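The Vulley open day in November promised a look at "the tidy desk of tomorrow." I paid for parking and went in with low hopes. Most of Wolde's booth was cable clips at prices I wouldn't pay for a lamp. The power strip table was better – plain white strip, brown mat, a thin pink cable.

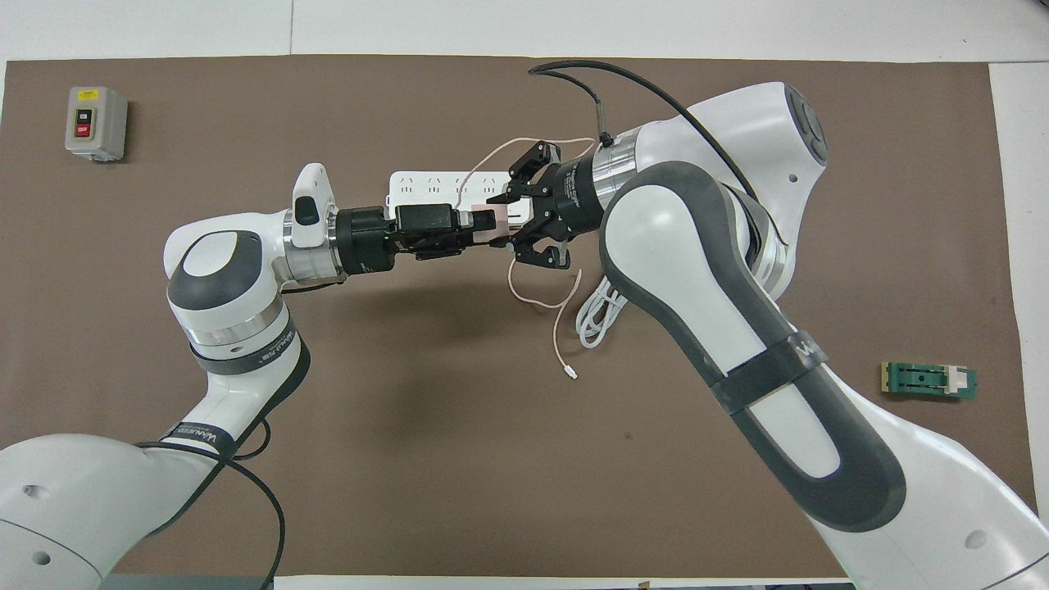
Another visitor felt a strip belongs under the desk, screwed down, and that everything else is decoration. I mostly agree. The brochure lists 734 desk accessories. I left with none.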